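Search this site Enter keywords Go

Segmenting translucent objects from a wrist camera: how to set up the Kunix mask step

In this tutorial I explain how we configure the mask step in Kunix when the object is made of clear or frosted plastic. The default settings are made for opaque parts, and with them the planner receives a mask with holes in it. I assume you already have the camera calibrated and the stream arriving in Stultard, our logging tool.

Before you start

You need Kunix with the segmentation plugin, one recorded episode with the wrist view, and write access to the config folder. Please make a copy of the config first. I lost a good one in October.

Step 1. Lock the exposure

Open camera.yaml and set auto_exposure to false. Clear plastic gives bright reflections, and with auto exposure the whole image changes when the wrist turns. Choose the value on a view where the reflections are visible but the lid still has its color. If the lid becomes white, go lower.

Step 2. Mask the gripper

Run kunix mask --self and draw the polygon over both fingers. Do it once with the gripper open and once with it closed, so you have 2 polygons. The tool interpolates between them using the finger width. Leave a small margin at the tips. A fingertip that stays in the object mask will move the grasp point toward the robot, and the error is difficult to see in the log.

Step 3. Prompt on the opaque parts

Do not put the first prompt point on the transparent wall. The model often selects the thing inside the box, and you get a nice clean mask of the wrong object. Put one point on the lid and one on the clasp, then add a point on a molded rib of the wall. Ásdís Oddsson suggested the rib point and we kept it.

For the contents, add negative points:

prompts:
 positive: [lid, clasp, rib]
 negative: [contents, table]
 merge: true

With merge set to false you receive separate masks for lid and body. This is useful for opening tasks, but for moving the whole box it should be true.

Step 4. Check the mask over the episode

Play the episode in Stultard with the overlay on. Our test episode has 2,032 frames, and I look at every place where the mask area jumps suddenly between neighbors. In the first version there were 79 such frames. Most of them came from reflections on the wall, and the rest from step 2, where my polygon was too small.

Step 5. Send it to the planner

Set publish_mask to true and restart the node. The planner does not reload this value while running. Ramiro Sarmiento wrote a small script for the restart, it is in the tools folder under the name Sendness.

If the mask is still broken

Check the time stamps between the camera and the joint states first. When they are not aligned, the self mask comes late and covers a piece of the object. After this, try moving the rib point to a place with less reflection.

Contact the tutorial authors | Copyright Kunix documentation | Back to top
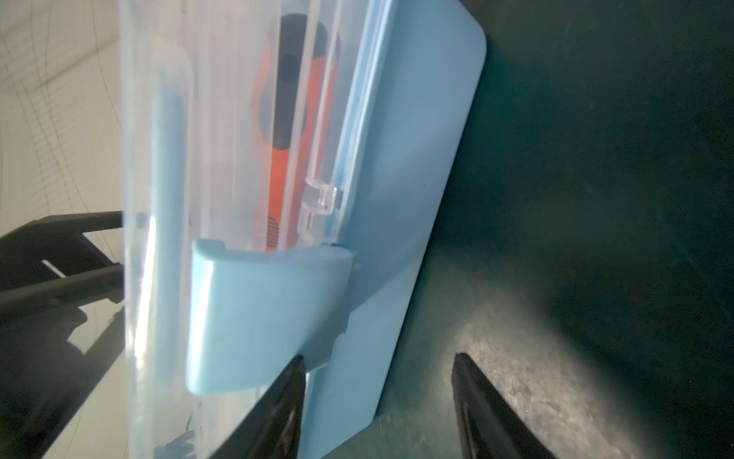 Wrist view of the storage box, with the blue lid and clasp used for the prompts in step 3.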